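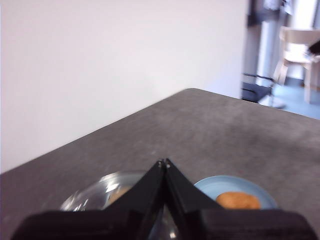

Notebook, February 2020

Continuing from the December pages. I am still trying to put in order what the fuel company said about climate in its own publications, and in which year, so we can stop quoting it from memory. I was one of those who quoted from memory. I checked my own talk from last year against the source and two of four quotations were wrong in wording. One was wrong in meaning also, and this is worse.

For colleagues who open this page first: Drekska is the fuel company, Rirkis was its trade group until it was closed, and Tosh is the newsletter that Rirkis paid for. I write the three names in full every time now. In the old pages I wrote "D/R" and I cannot tell anymore which one I meant.

State of the box

The Bolley archive gave us scans of 154 documents. Most are annual reports, speeches to shareholders and letters to the editor. Of these, 53 mention climate, greenhouse, carbon dioxide or warming in some form. I searched the text layer first and then paged through by eye, because the text layer of the older scans is terrible. "Carbon" becomes "carton" very often. I had a whole speech on cartons.

I sorted the 53 by who is speaking:
- the company in its own name
- the chairman or other officer in a speech
- the trade group
- the newsletter, unsigned
- the newsletter, signed by an outside person

Before, I treated the newsletter as the voice of the company. Elspeth Mackay objected to this in the margin of my draft and she is right. An unsigned piece in Tosh is paid by Rirkis, and Rirkis had other members. Drekska was the largest of them but I have no paper which shows that Drekska read the pieces before printing. Until I have such a paper I write "Tosh said". It makes the sentences weaker. I accept it.

What the sources say, in my reading

The early reports do not mention climate at all. I do not make anything of this. Very few annual reports from that time do, from any industry, and the absence of a word is poor evidence.

Then comes the shareholder speech which everyone cites. The well-known version is: "There is no warming." I looked for this sentence and it is not in the speech. The speech says that the measurements "do not yet permit a confident statement" and then goes on for three pages about the cost of acting too early. I think the speech is misleading, and I think so more after reading it whole. The cost numbers are given without any range, and the science is given with nothing but range. All the doubt is put on one side of the scale. But the speaker did not say there is no warming, and if we print that he said it, the first letter we receive will be a correct letter.

Where the false version comes from: I followed it back to a blog post, which cites a magazine, which cites "remarks by the chairman". I could not get further. My guess is that somebody summarized and a second person put quotation marks on the summary. It is only a guess.

The Tosh pieces are cruder. One does say the planet has not warmed, and supports it with a graph of satellite temperatures starting in a warm year. I redrew the graph with the full series available at that date, from the published table, not from today's corrected data. It is important to be strict here. The satellite record of that time had an error in it, found later, and the writer could not know about it. So I ask only: with the numbers in his hand, was the statement fair? With the full series the trend is small and the uncertainty is larger than the trend. A fair sentence would be "this record is too short to say". He wrote more than this.

I also want to note one against my expectation. The last Drekska report in the box has a page on climate which is decent. It says that warming is under way, that burning fuel is the main cause, and it refers to the assessment reports by chapter. The same report has a plan for more drilling, twenty pages later. Both things should go into our text. I first left out the decent page because it disturbed the story, and then was ashamed of this and put it back.

The ppm mistake

There is a figure of 800 ppm in the notes of a Rirkis workshop. In my talk I said that the trade group "expected 800 ppm by the end of the century". I read it again today. The 800 is the top of the horizontal axis in a sketch of warming against concentration. No year is given anywhere on the page. So it is not a forecast, it is where the person stopped drawing the axis. I have written to the organizers of the talk and asked them to add a correction below the slides. Please do not use slide 9 from anyone's copy.

A check of the sketch all the same: the curve is logarithmic in shape, as it should be. With a starting value of 280, going to 560 is one doubling, and 800 is one and a half doublings, as log2(800/280) = 1.51. With a sensitivity of 3 degrees per doubling this gives 4.5 degrees at the right edge. The drawn curve ends between the marks for 3 and 4. So they used a lower sensitivity, near 2.3 if I read the curve at 3.5. I am reading a hand sketch from a bad scan, so I would not defend the second digit. What I would say: the people at this workshop knew the shape of the relation and used a sensitivity inside the range that was commonly given. It is interesting in comparison with what Tosh was printing. But the workshop notes have no date, and I can't place them before or after the Tosh graph. Without the date the comparison is worth little.

To do: ask the archive if the folder has a cover sheet. Sometimes the date is on the cover and only the inside was scanned.

On "knew"

Long discussion with Elspeth on the word "knew". She wants to remove it everywhere. Her argument is that a company does not know things, persons know them, and we have names for only a few persons. My argument is that we say every day that a company knew of a defect in its product, and readers understand it. We did not agree. For the present we write who received which document, and when, and leave the verb to the reader. The text becomes longer and quite dry.

She also asked what was public knowledge at the same time. This is the better question and I did not do enough on it. Much of what is in the internal notes could be read in ordinary journals in any university library. If an internal note only repeats a review article, then it shows that somebody at the company read a review article. This is something, but it is not a secret discovery. I will make a column in the table: "nearest public source, same year or earlier". I have filled it for the speeches and for none of the notes.

Small technical things

The file names in the shared folder are changed. Old names had spaces and the search script stopped at them without any error message, so the count I sent in December was too low. Please throw away that count. The numbers on this page are from the corrected run.

The script now also finds "green-house" with hyphen and "CO2" when the 2 is read as Z. It does not find words broken over a line. I tried a simple rule which joins them and it joined many things that should stay apart, so I took it out again.

Page references are to the scan page and not to the printed page. They differ by the number of cover pages, which is not constant. I will add the printed page for anything we quote.

Open points

Two of the signed Tosh pieces carry the same paragraph under different names. Same commas. Either one author copied the other or both received it from a third place. I will look if the paragraph is in any Rirkis press material.

One letter to the editor is in the box only as a cutting, with no newspaper name. The type looks to me like the local paper from the town of the refinery, but I am no expert in type. Not to be quoted until we find it.

I still need a second reader for the shareholder speech. I have read it so many times that I hear it in a certain tone of voice, and someone who comes to it fresh should mark the passages on cost. Scan pages 4 to 7. Please mark in pencil on the printout in the blue folder and don't look at my marks first, they are on a separate sheet at the back.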